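Wondgate Returns for a Second Season, With Fewer Answers

The first season of Wondgate ended with a locked archive, a missing judge and a great many unhappy viewers. The second arrives on the Matora streaming service on 20th December. Showrunner Safta Surdu, who wrote every episode of the mystery drama, spoke with this publication after the final sound mix.

Surdu confirmed that the new season resumes in April of the story's calendar, four months after the inquest. "We open on a woman reading a transcript," she said. "It has 423 pages, and one of them has been replaced. The whole season comes from that page." 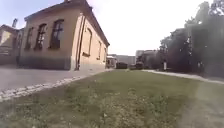 Single-story building with arched windows.

The series remains set in the town of Flilia, where the disputed Mansilla estate continues to divide two families. Surdu stated that the writers considered moving the story to the capital and decided against it. "In a city, a witness can disappear," she said. "In Flilia she has to buy bread next to the man she testified against. I did not want to give that up."

Casting also drew considerable interest. The production received 719 audition tapes for the part of the younger Mansilla sister, and Surdu watched the full set herself.

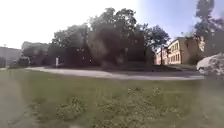
She was looking for a performer who could stay quiet under questioning. "Most people fill a silence," she said. "They sigh, or they look at the door. I needed someone who would let the prosecutor become uncomfortable first."

Surdu was direct about the criticism of the first finale, in which the identity of the letter writer was withheld. She maintained that the clues were present from the third episode and that she would not change the ending. The new season names the writer before its midpoint.

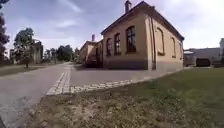
Matora subscribers remain divided on that decision, and one wrote on the service's message board that an early answer would leave the courtroom episodes with nothing to argue over. Surdu disagreed. "Knowing who wrote the letter is the easy part," she said. "The court still has to decide whether it was a lie."

All eight episodes will be released together. A third season has not been ordered.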